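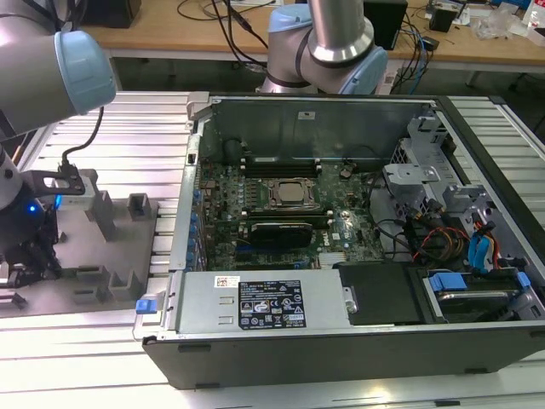 **Ticket:** accounting PC at the Brastthorpe shop keeps shutting itself off
**Opened by:** Aleksandra Mazurek
**Assigned to:** me (Bogumił)
**Opened:** 29/10/2020
**Status:** closed, see last entry

**Entry 1**

Okay, so Aleksandra called before she wrote this up, and the short version is that the computer she does the books on goes dead in the middle of things. No blue screen, no warning, just off. She lost an invoice run twice and she's (understandably!) pretty mad about it. It's on the Lestora power strip under the counter along with the label printer and the card reader. I asked if those go off too and she wasn't sure, so I asked her to look next time.

I remoted in and pulled the event log. Lots of Kernel-Power 41, which only tells me that Windows noticed it didn't shut down cleanly. Thanks, Windows. Nothing interesting right before any of them. Temps looked fine while I was connected, the CPU was sitting at 51 C with her accounting program open.

**Entry 2**

Aleksandra wrote back:

> It did it again and the label printer went off with it! The card reader stayed on but I think that one has a battery. The lights didn't even flicker.

Well, that changes things. I had a power supply on my shopping list and I've crossed it off for now. If the printer drops at the same moment, I'm looking at the strip or whatever's feeding it.

Asked her to move the PC to the outlet by the back door with an extension cord. Not pretty, and she has to step over it, but it's only for testing. I told her to tape it down.

**Entry 3**

Three days on the back door outlet and no shutdowns. The label printer is still on the old strip and it's gone off a couple of times by itself, so I'm feeling good about this.

Then I got greedy and had her swap the strip for a new one on the same outlet. Off again before lunch. So it's the outlet or something upstream of it, and the poor Lestora strip was innocent. I'd already told her to throw it out. She hadn't, luckily.

**Entry 4**

Drove over. I don't touch building wiring, but I did plug in my little outlet tester and wiggle it a bit, and the lights on it blinked out every time I leaned it to the left. I told Aleksandra to keep everything off that outlet and to get the landlord to send an electrician.

While I was there I checked her backups too. The Gurkulus job had been failing for 16 nights because it was trying to run while the PC was off. Fixed the schedule, ran one by hand, and restored an old invoice to make sure it opens. It does.

**Entry 5**

The electrician from Zieliński came by. He found a loose wire on the back of the outlet, with some scorching on the insulation (yikes). He replaced the outlet and checked the others on that wall while he had the power off. Aleksandra says he was done before she finished her coffee.

PC and printer are both back under the counter on the original strip.

**Entry 6**

No shutdowns, and the backups are all green. I ran a disk check after hours in case all those hard stops had hurt anything, and it came back clean. She also opened the accounting file and ran its own verify thing, no errors.

Leftover stuff:

- I'd like a small battery backup on this machine. Aleksandra will ask about the money in December.
- She wants autosave turned on in the invoice screen. It's under Preferences, I sent her the steps.
- My extension cord is still over there. I'll grab it next visit.

Closing this one. Aleksandra, if it ever goes off again, just reply to the same ticket and it'll reopen.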